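4.2 Failure of thread release

The most frequent fault in our suturing trials was late release. The controller reported an open jaw, but the thread stayed on the tip and was pulled with the next motion. We logged 30 such events. 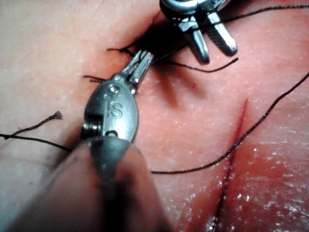

Catinca Filip checked the cable tension in both instruments and found it within limits. The delay came from the Gremero driver, which held the last grip command for 300 ms - long enough to drag a knot.
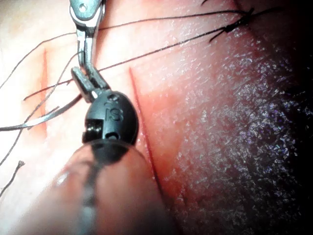 A second cause was loose thread near the wrist, which the tracker did not model.
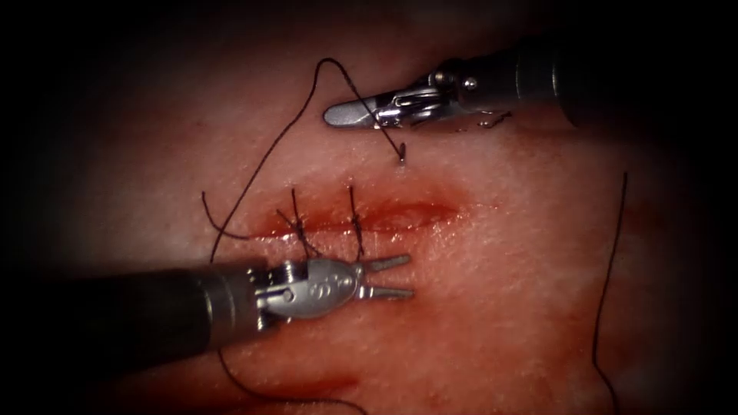

For this reason we added a stop rule when the pull force rises before release is confirmed.

Figure 6. Suturing on the tissue pad with two instruments.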